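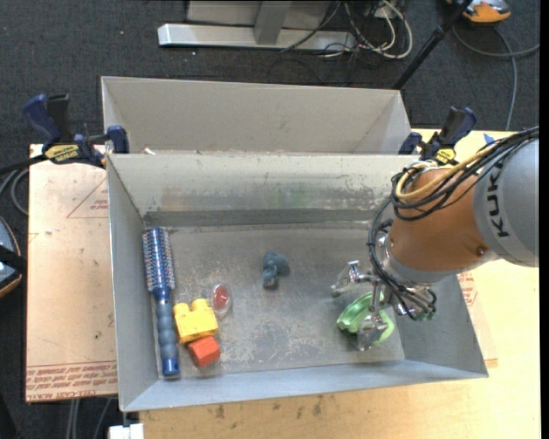
How to empty a catch-all bin without buying anything

Every house I have lived in had one container where things went to be dealt with later. Mine was a metal bin. A hairbrush, a couple of building blocks, a bit of green plastic that might have belonged to anything. The usual advice is to buy a set of smaller boxes, label them, and move the mess into the boxes. I have tried this. I ended up with a hairbrush in a labeled box and the same problem on a different shelf.

What follows is the way I do it now. It takes one evening if the bin is small. I make no promises about your life changing.

What you need

A table you can leave covered overnight
An old bath towel
A trash bag
A bowl of warm water with a little dish soap
An old toothbrush
A wide-tooth comb, if there are hairbrushes involved

You do not need drawer dividers. Jindier sells a 66-piece set that a lot of organizing blogs seem very fond of, and I notice that most of those blogs also link to it.

Step 1. Look before you tip

Most guides tell you to dump everything out. Fine for socks. With a bin of small hard things, dumping sends half of them under the stove, and anything with a glass or clear plastic face gets a fresh scratch. Lift out the big items first and put them on the towel. Long things like brushes come out before blocks, because they roll.

Step 2. Sort by where it goes, and ignore what it is

I know the standard method is to sort by type: toys, bathroom, tools. The trouble is that type doesn't tell you where to walk. Make one pile per room and one for things you can't identify. A toy that lives in the bathtub goes in the bathroom pile, whatever the charts say.

Step 3. Deal with the mystery pile now

Little ovals with a colored center, ridged plastic curves, caps that fit no bottle you own. The temptation is to keep them in case the rest turns up. My neighbor Ismael Cordeiro kept a jar of these for years and has matched two of them, one to a toaster he had already thrown out.

Show the pile to everyone in the house once. Whatever gets claimed goes to the room pile. Whatever doesn't goes in the bag, unless it is a battery or has one inside, in which case set it aside for proper disposal. If you really can't stand it, put the pile in an envelope, write September on the front and throw it out unopened then.

Step 4. Clean the hairbrush

A brush that has been sitting in a bin with toys is not going back on anybody's head without a wash. Pull the hair out with the comb, working from the handle end up. Dip only the bristles in the soapy water and scrub between the rows with the toothbrush. Don't soak a round brush with a metal barrel, whatever the video says. Water gets inside through the vent holes, if yours has them, and stays there.

Rinse it quickly and leave it bristles down on the towel until morning. I tried a Vellerari brush-cleaning spray and could not tell the result from dish soap.

Step 5. Clean the blocks and small figures

Plain plastic blocks can go straight into the bowl. Wash figures with a damp cloth unless you are sure they are solid, as the hollow ones hold water and smell by the weekend. Dusty grooves come clean with the toothbrush. Grooves that don't come clean can stay as they are.

Step 6. Wipe out the bin

Soap, water, cloth, dry. Pale scratches and dull patches on a metal floor are wear, and no paste I have bought has removed them. Sampaio metal polish made one corner shiny and left me with a bin that had one shiny corner. If bare edges feel sharp, line the bottom with a piece of felt or a folded dish towel.

Step 7. Decide whether the bin goes back

People skip this one. If the bin returns to the same spot it will fill up again, and I would not believe anyone who claims their system prevents it. Mine went back, but I moved it somewhere slightly annoying to reach. It fills more slowly there.

Carry the room piles to their rooms before you go to bed. A pile left on the table is in the bin again by breakfast.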